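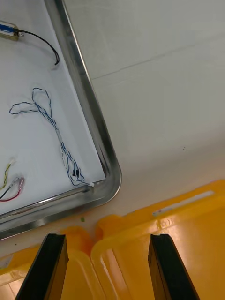

Ticket 46, Grosta sorting bench
Raised by: Ankit Chaturvedi
Status: open

Arm stops when a solenoid lead snags. The bench operator then has to leave packing to clear it.

07:40 Restarted the Bronum controller. Same fault.
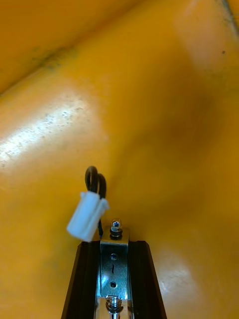 Page 2 of 2

08:15 Lowered lift speed to 27 per cent. Fewer stops so far.

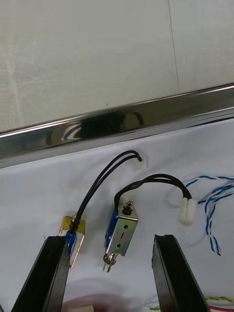 Who clears a stop now that hand sorting has ended?
The packer nearest the bench, until the August rota is out.

09:30 Packers want the alarm moved to their side. Asked Bhatia for a longer cable. 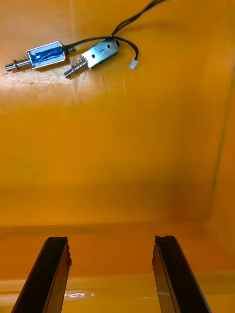 Until it arrives, leave the alarm where it is and keep the speed low.

Related tickets
Bin labels, Grosta bench
Bronum controller restart
Packing rota changes

Grolteck Support | Contact | Back to top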